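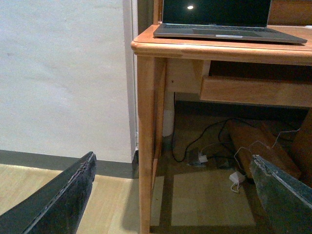

Worn finger pads: when do you pull them?

tpritchard
We run two arms on tabletop work, mostly in rooms with ordinary furniture. Our written rule says swap the finger pads every 100 hours, whatever they look like. Lately I see edges fraying and chipping well before that, and the people on shift keep going because the sheet says they can. What do other sites use?

Paweena_T
Hours are a bad measure on their own. We went to a visual check at the start of every shift. Any ragged edge, the pad comes off. Takes 2 minutes.

grusbridge_corentin
Disagree with "any." A scuffed face is normal wear. If you change pads for looks, your grip changes every time and you have to redo the force check. At Grusbridge we pull them when the chip reaches the contact face or the test block slips at 25 newtons.

Paweena_T
A chipped edge catches on things. I would take an extra force check over a cable pulled off a desk.

rsimard
Cables are my bigger worry. Our site sheet has a line for them: nothing live on the floor inside the reach area, power strips moved out or fixed up under the desk, charger leads tied back. It gets skipped more than any other line. People clear the desktop, put the laptop down and forget there is a floor.

tpritchard
Does that apply if the task is only on top of the desk?

rsimard
Yes. The arm can reach it, so it counts. Same for loose boards leaning on anything. We had one slide down in June at the Drenow site and it cost us an afternoon.

boonmee_w
I think that is too strict for slow work. We limit speed near furniture and mark a low boundary in software, so the arm stops above the floor. Then the cables can stay.

rsimard
Software boundaries get edited. I have seen it — someone lowers it for one task and doesn't put it back.

grusbridge_corentin
Lock the setting, then. One person holds the password.

tpritchard
OK. I'm going to drop the hours rule to a backup, add the shift check with Corentin's limit for the contact face, and put the floor on the sheet. Still undecided on edge chips.

Paweena_T
Pull them.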